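Search this site Go

Handout 6: Notes for the Tetdale demonstration
Instructor: Stella Rashidi
Apr 23, 2024

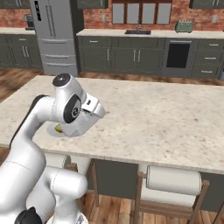
The Olleo group ran its pick task in simulation first, then repeated it on hardware. Read both halves of these notes before the write-up.

1. Simulation. The kitchen is rendered and the arm works over the island counter. The target is a small yellow-green object on a round plate. With the gripper lowered, the hand hides most of the target from this viewpoint. Consider what that does to a policy that depends on one view.

2. Training set. 700 simulated episodes, 70 held out. Object pose is randomized per episode; the cabinets and appliances are not.

3. Hardware. 100 trials on the Tetdale bench. Roxana Cusi logged failures by phase: approach, close, lift. Use her phase names in your report.

4. Terms. Pre-grasp pose: hand above target, fingers not yet closed. Clearance: smallest distance from hand to plate or counter.

Write-up: one page, due in Room 307. State which failures you would expect to miss in simulation.

Comments (2)
kmr: Is clearance measured from the fingertips or the palm?
S. Rashidi: Whichever is closer.

Related
Handout 5: Kioko gripper calibration
Handout 7: Elow planner, joint limits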